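Monday, November 30, 2020

Finish trials, café tabletops, batch for the Bramov order. Picking up from the last page.

Third coat of the hardwax oil on panels A and C. B left at two coats on purpose, want to see if anyone can tell. Sanded to 220 between coats, wiped with a tack cloth, no water this time. Room was cold first thing so gave the can a bath in warm water before stirring. Went on much thinner than Friday, less drag on the pad.

Panel D is the Mondik water-based stuff. Raised the grain again. Knocked it back by hand, 30 minutes I wont get back. Not recomending it for anything with end grain showing.

Ring test: coffee, vinegar, cooking oil, one glass each, left under a cup till tomorrow. Do NOT move the cups.

Two tables, pale wood tops:

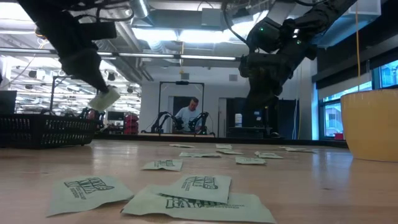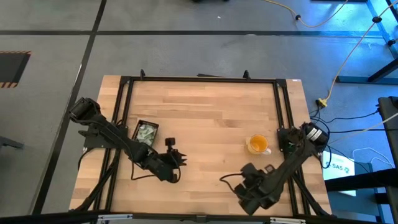
Gloss question still open. Client says "satin" but the sample they signed is closer to semi. Need to call and get it in writing before we order the big can. Dostent quotes 26 days for delivery if we want the matte additive, so that call has to be this week.

Glue-up on the second set: staves from the new stack read a bit high on the meter on the ends, fine in the middle. Stickered them again, lid off the crate. If still high Wednesday, trim the ends and use the short lengths for the counter samples.

Sander: pad is worn on one side, leaving swirls you only catch in low light. Swapped it. Job ticket 3174, charge to shop supplies. Also low on 220 discs and the blue nitrile gloves (large), somebody please add to the Baluyot order before it goes out.

Rags: flat on the rack outside or in the metal can with the lid ON. Found a wad of oily ones on the bench again this morning. This is how shops burn down.

Tomorrow: read the rings, buff A and C, decide on B. Try up to 1000 grit on one corner of C, see if it's worth the time.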